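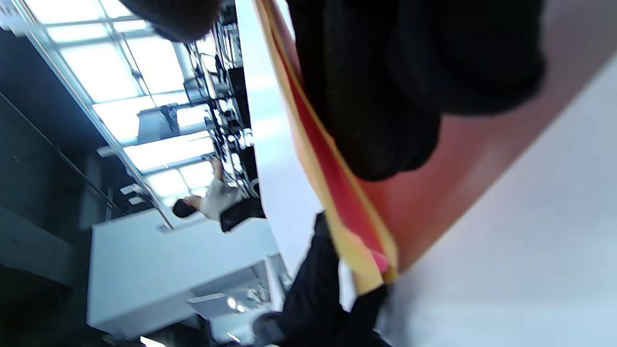 The folders at the office, in yellow, red and pink.

I have bought a lot of folders in my life. Cheap ones, fancy ones, the kind with a little elastic that snaps the first week. So when our office manager put in an order for the Tetby colored folders from Hamwood, I figured they'd be fine for a month and then start peeling at the corners like all the others. That was in December, and I've been using them every working day since, so I think I've earned an opinion.

First, the colors. I sort by color and I sort hard. Yellow is anything waiting on somebody else, red is due this week, pink is invoices (no idea why pink, it just happened and now I can't change it). The Tetby red is a proper red, which sounds like a silly thing to praise until you've owned a set where the red and the orange were basically cousins. The yellow is on the pale side. I'd have liked it a bit stronger, and under our ceiling lights it can look close to cream if you're across the room. From my chair it's fine.

The stock is stiffer than I expected. I can grab a whole pile with one hand and walk it over to the other end of the office without the middle ones sliding out, and that's really my main test for a folder! My old Udemgate set was so slick that I dropped the lot in the hallway more than once, and picking up other people's expense receipts off a carpet is not how I like to spend a morning. These have a slightly dry feel to them that keeps the pile together. If you have very dry hands you might not love it, but I got used to it in a day or two.

Now for the tabs. They're a little short. I write small, so I can fit a client name and a month, but a coworker of mine with big loopy handwriting gave up and switched to printed labels. Labels stick well, by the way, and they come off pretty clean if you go slow. Pencil is no good at all on the red. Use a dark marker and give it a minute, or you'll end up with it on your sleeve (I wear a lot of black, so I get away with this more than most people would).

How much do they hold? I put 60 sheets in one of the pink ones before it started to look unhappy, and that's plain copy paper, nothing heavy. It still closed, but it wouldn't lie flat, and it made the stack lean. I keep mine well under that now. If you need something for thick contracts, get a box file and save yourself the trouble.

The corners have held up nicely. A couple of the yellows have gone soft where my thumb goes, and one red has a crease from getting jammed in a drawer, which was completely my fault. No splitting along the fold yet on any of them, and the reds get opened constantly.

One gripe about how they're sold. You can get the mixed pack, or you can get a carton of 212 in a single color, and there's nothing sensible in between. I'd happily buy a small pack of just the red, because that's the one I run through. As it is I've got spare pinks coming out of my ears. Hamwood, if you're reading, please do a refill pack.

I also tried the Bae folders for a couple of weeks to compare. They have nicer tabs and a softer look, and if you only have a few papers at home to keep tidy I'd say go for those. For carrying around a busy office, though, they bend too easily - I had one fold right over on me between the printer and my desk.

So it's four stars from me. One off for the short tabs and the pack sizes, and maybe a tiny bit for that pale yellow. I'd buy them again, and I've already put in for more reds.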